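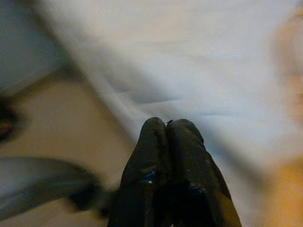

Last updated: September, by Marichka Zakharchenko

I'm going to say something that will get me uninvited from at least one barbecue: I think most of us are walking our dogs wrong, and by wrong I mean too fast.

My own dog is a six-year-old hound mix named Odera, and for the first two years I had her I treated the morning walk like a delivery route. Out the door at 6:30, up the hill, past the school, home again, breakfast, work. If she stopped to smell a mailbox post I gave her maybe three seconds and then a cheerful "let's go!" and a little tug. I thought I was being a good owner (exercise! fresh air! structure!). She came home and paced the kitchen for an hour, and I told everybody she was high energy.

Then I hurt my ankle. It was a dumb injury involving a garden hose, and for most of a month I couldn't do the hill at all. What I could do was hobble to the end of our street and back while Odera smelled whatever she wanted, for as long as she wanted. There's a hedge down there, a totally ordinary scruffy hedge, and she spent eleven minutes on it one Monday. I had nothing else to do so I timed it. When we got home she drank some water, flopped down on the rug and slept until lunch.

I figured it was a fluke. It kept happening, though, and by the second week I had quit thinking of those walks as the sad substitute for real ones.

I know one hound on one street doesn't prove a thing. But think about what a walk is for, from the dog's side. She's been in the house since last night. She knows every smell in the house. The walk is when she finds out who's been by and what they ate and whether that orange cat is still a problem. And we drag her past all of it so we can hit a number.

Oh, the numbers! My neighbor Kimutai Lukumay has one of those activity tags on his terrier's collar, a Gerkeo, and he showed me the app over the fence. It gives the dog a daily goal in steps. I borrowed his spare for a few days out of curiosity. On the hill route Odera got a score of 1184 and a bouncing gold bone. On the hedge route she got 745 and a message asking if she was feeling all right. She was feeling great! She was asleep on her back with her feet in the air.

Kimutai and I have argued about this plenty, and he has some good points, which I'll give him. His terrier is young and built like a spring, and if that dog doesn't run he eats furniture. Fair enough. Some dogs need to really move, and a slow stroll isn't going to do it for a young herding dog or anything bred to pull a sled. Weight is a real issue too, and if your vet says your dog needs more brisk exercise then please listen to your vet and skip my opinions. He also says that letting a dog stop every ten feet teaches her to pull toward every bush. I had that worry myself. What worked for us was a phrase. I say "go sniff" and the leash goes slack and it's her time. I say "with me" and we walk like civilized people past the bus stop. She picked it up faster than I did.

The one gear change I'd make is the leash. We went from a four-foot one to a fifteen-foot line, the plain kind, and a harness so nothing yanks on her neck when she hits the end. I don't love the retractable ones near traffic, but that's a different rant.

Where I really dig in my heels is on the idea that a slow walk is a lazy walk. I've had a man in expensive running shoes tell me at Oderach Park that my dog was "walking me." She was reading a fence post. I was drinking coffee. We were both having a very nice time, and he had a retriever trotting next to him that looked back at that fence post for as long as it possibly could.

You don't have to give up the brisk walk. We still do the hill a couple of times a week now that my ankle's behaving, and she likes it fine. But try giving your dog one outing where you have no route and no goal, and put your phone in your pocket while you do it. If she wants to spend the whole time on one hedge, bring a coffee and let her.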